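Search this wiki
Go
Advanced search

Patio table

A patio table is a table made to stand outdoors on a paved surface, usually near a house, a café or a small hotel. It is used for meals, drinks, card games and light work, and often it also collects the small things that people bring out with them. The furniture maker Aranda divides its outdoor tables into dining, coffee and bistro types. Other sellers use the same words with other sizes.

Glass tops

Glass became a common material for patio tables because rain runs off it and it does not rot. The glass is normally tempered. If it fails, it breaks into many small blunt pieces. The lower or upper face may be smooth, frosted or textured. A textured face hides fingerprints and small scratches, but fine dirt can stay in the low places – a soft brush removes it better than a cloth.

Round tops have no corners to walk into and allow one more chair to be added when a guest comes. Their weak side is storage, as a round top does not stand flat against a wall.

A rippled round top spreads the reflections of the sky over its whole surface, and clear things such as a plastic cup are less easy to notice on it than a yellow card or a printed sheet.
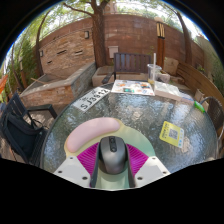

Chairs and surroundings

Sets are sold with matching chairs, but in private use mixed seating is very common. Black metal, dark wicker and slatted wood may be found at the same table. Benches and raised stone planters often mark the border of the sitting area. In her guide for the garden shop Gimura, Souad Nasr recommends to leave enough free ground behind each chair for a person to pass.

Care

Glass is washed with warm water and mild soap. Metal legs should be looked at for rust every April, and the rubber pads under the glass replaced when they become hard. Where a table stays outside 365 days a year, a cover with air openings is preferred – a closed cover keeps moisture inside.

See also

Garden bench
Raised planter
Wicker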